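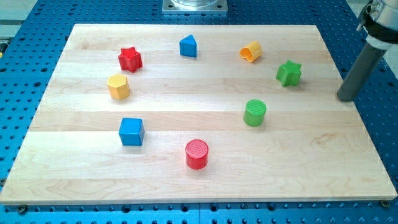
Station 14, board and block set, as found at the start of the check.

Work surface and small parts check, Vundura workroom
Checked by: Roxana Arango
Period: August
Form supplied by Merkari. Marks used: OK, FIX, ASK, N/A.

1. Board lies flat on the table, no rocking
OK. Pressed on all four corners. The last form also said OK, and that was before the board got refastened, so I don't put much weight on the last form.

2. Fasteners flush or below the wood surface
ASK. There is a small round screw head near the lower right corner. The form wants "flush or below" and doesn't say how to judge it. I ran a cotton rag over the head and it didn't snag. Whoever wrote this item can tell me if a rag counts.

3. Seams between planks closed, no lifting
OK. You can see the seams, which people keep reporting as cracks. They are seams. A fingernail doesn't catch in any of them. I'd like the cracks entry taken off the open list, where it has been sitting under number 1443 with three different sets of initials.

4. Surface free of splinters and raised grain
OK on top. FIX on the front edge, light sanding only. The dark swirls toward the lower right are figure in the wood. They aren't burns or stains, and please don't sand them again looking for the bottom of them.

5. Finish intact
ASK. The Vindov oil was supposed to go on in spring. The log says "done." It doesn't say by whom or how many coats, and the can on the shelf looks full to me.

6. Table underneath sound, holes clear
OK where I could get at it. The blue top has holes all over and crumbs of this and that do fall into them. I vacuumed the strip in front of the board. I can't speak for what is under the board and neither can the person who ticked "entire table" last time.

7. Blocks: set complete
OK. Eight blocks, two each of red, blue, yellow and green. Count matches the card.

8. Blocks: no cracks, chips or sharp edges
OK. Went around each one by hand, including the points of the green star, which is where I expected trouble. Found none.

9. Blocks: clean
FIX. The form gives 10 minutes in soapy water and 30 minutes to dry on a towel. I have my doubts that 30 is enough for plastic with corners in it. Dry them until they are dry.

10. Blocks: stored in labeled bin after use
FIX. They were out on the board when I came in. The bin label says Sproģis, the name of the old supplier, and I don't see how anyone new would guess that means shape blocks. Relabel it.

11. Center of board kept open
OK, for what the item is worth. The blocks were sitting in a loose ring with nothing in the middle. I don't know what hazard this item is meant to catch. It has been on the form for as long as I have been signing it.

12. Floor next to table clear
OK. Walked it at 7:40 in the morning. That tells you about 7:40 in the morning.

13. Previous findings closed
FIX. Two were marked closed with no note of what was done. I have reopened both. "Looked at it" is not a repair.

Result: usable. Items 4, 9, 10 and 13 to be done before the next check. Items 2 and 5 need an answer in writing from the form's owner.

R. Arango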